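Open day at the Eshun works, Marnthorpe

Feven Degefa and I went to the September open day at the Eshun works in Marnthorpe, mostly to see how a small supplier runs its sorting and packing room. Bereket Tamiru had been the year before and told us to go early. We got there at 10 and there was already a line at the side door for visitor badges.

The building used to be a dairy. You come in through the old loading bay, where they had put out coffee and a table of leaflets, and then go down a long corridor to the stockroom. The tour groups were limited to 13 people. Ours was led by a woman from dispatch who has been there since the dairy days and knew where every drain in the floor used to be.

The stockroom holds around 3500 lines on steel shelving. Most are small parts and refills that go out to repair shops under the Bollo name. The shelving is labeled at eye level and again at the floor, so whoever is kneeling doesn't have to stand up to check. Heavy goods are on the two lowest shelves. We spent longer in there than planned. Feven wanted to know what they do with returns, and the guide took us to the returns cage, where a returned part waits for a tag before it goes anywhere else.

After that came the sorting room. The method is simple. Goods are separated into open plastic bins by color, and the bins stand side by side on a white table against a plain wall. Blue, red and white are the colors in use on the table we saw.

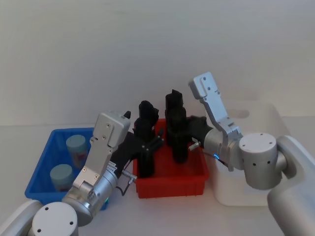 Why use open bins instead of ones with lids?

Open bins let the person checking the table look straight in from above, and it saves a step each time something is put in or taken out. The guide said lids are used only for bins that leave the room.

The bins are bought from Drotix, which also supplies the trays in the canteen. The works tried one large crate with cardboard dividers before this. The dividers wore out and small items ended up under them, and every Monday-morning stock check took half the shift. With separate bins a mistake is easier to catch. A pale can among tall black parts is hard to miss.

Color coding is kept the same through the whole building, including the tape on the floor and the stripe along the top of the paperwork. New staff get a card with the colors on it. Feven asked for one and was given two. 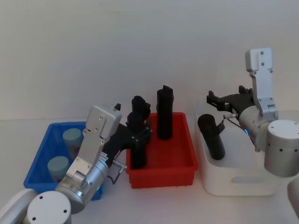
The guide also talked about table height. They raised all the tables in this part of the building a few years ago after people complained about their backs, and then had to lower two of them again for the shorter members of the crew. The tables are adjustable now. The crank handles hang on a hook by the door, and one was missing when we came through, which led to a short discussion between our guide and someone in the corridor.

Tall items are stood upright in the bins. Laying them flat uses more floor space in the bin, and the tops are harder to tell apart. It does mean that a shallow bin can't be stacked once it has tall items in it, so those are carried one at a time.
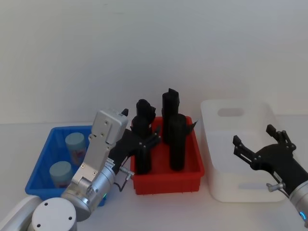 Blue, red and white bins in a row, with the white one empty.

We had lunch in the canteen at half past twelve. There was lentil soup, bread and a tray of very good apricot cake. Bereket had warned us that the cake goes fast, and he was right. Visitors could sit with the staff, and we shared a table with two people from goods-in who explained the bus situation in Marnthorpe. The last direct bus leaves earlier than the timetable at the station says.

In the afternoon there was a talk about containers, given in the old cold store. It lasted 60 minutes and could have been shorter. The useful part was on choosing bin depth. A shallow bin suits things you pick up by the top, such as cans and canisters. A deep box is better for mixed goods or for anything that has to be carried to another room, and the speaker prefers one with a handle hole. 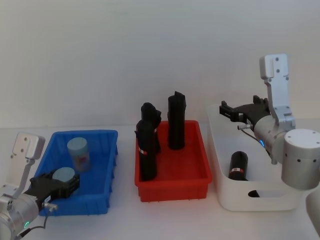 The speaker also recommended washing plastic bins in warm water with dish soap and drying them upside down. Stronger cleaners made the surface of their older bins dull and a little sticky. Labels should go on the short side, where a hand doesn't rub them off.

Parking is free but the lot is small, and the overflow field was muddy. The side door has a step; there is a ramp around the back by the bike rack. Wear flat shoes. The floor in the old dairy section slopes more than it looks.

Recent visits
Marnthorpe paper mill: the drying loft
A morning at the seed store
Two hours in a button warehouse
Harbor workshops, spring open day

Contact | Copyright, text and photos by the author | Back to top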